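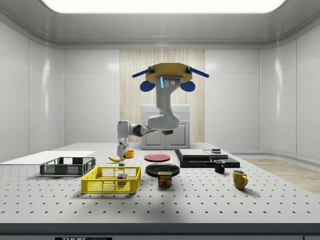 Review: Flasano School Budget Explorer

Our governors' finance group has used Flasano since March, at a secondary with 1370 pupils. It is a web tool that takes a school's published accounts and sets them beside those of similar schools. We paid for the single-school licence. I have now used it for two budget rounds and one rather long meeting about supply teachers.

Setting up

You type in the school's name, confirm the address and wait. Ours loaded in a few minutes with four years of accounts. The sixth form was missing at first because it had been filed as a separate site, and I had to write to support to get the two joined. Norbert Jakab on their help desk sorted it the next morning and sent a short note on what he had changed.

You can add your own draft figures from a spreadsheet. The column headings must match theirs exactly. If one is wrong the whole file is refused, and the message only says "check headings", without saying which one. I lost most of an evening to a stray space after the word "Premises".

What it does well

The per-pupil view is the main reason to buy it. Income and spending are shown in cash terms and again after inflation, with a switch at the top of the page. We had been telling parents that our funding had gone up every year. In cash it had. With the switch on, two of the four years were down, and we changed the wording in the annual report.

The comparison group can be edited. The default picked schools by size alone, so we were set against Urness, which has far fewer pupils on free meals than we do. I took it out and added Stępień, which is closer to us in intake. Each change is saved with a date and your name, so the group can be checked later by someone else.

Printing is good. A page fits on one sheet of A4 and the charts still make sense in black and white.

What it does less well

Staffing costs are lumped together. Teachers and teaching assistants are split, but office staff, site staff and lunchtime supervisors all go under "other". For us that line is too big to be useful, and Aleksandra Czarnecka, our business manager, still keeps her own sheet for it.

The forecast page assumes pupil numbers stay level unless you tell it otherwise. The box for changing this is at the very bottom, under the notes. I missed it the first time and took a forecast to the meeting that was too cheerful.

There is no phone version worth using. The tables run off the side of the screen and the switch for inflation disappears.

Compared with Rudov

We had a trial of Rudov before this. Rudov is quicker, and its staffing breakdown is much better. It would not let us choose our own comparison schools, though, and exports were limited to 200 rows, which cut our ledger short.

Cost and support

The licence is £276 a year, with up to five users. Training is extra and we did without it. Emails have been answered within a working day, apart from one in the summer holidays that took nine.

Four stars out of five. We have renewed for another year, and I have asked them to split the "other" staffing line.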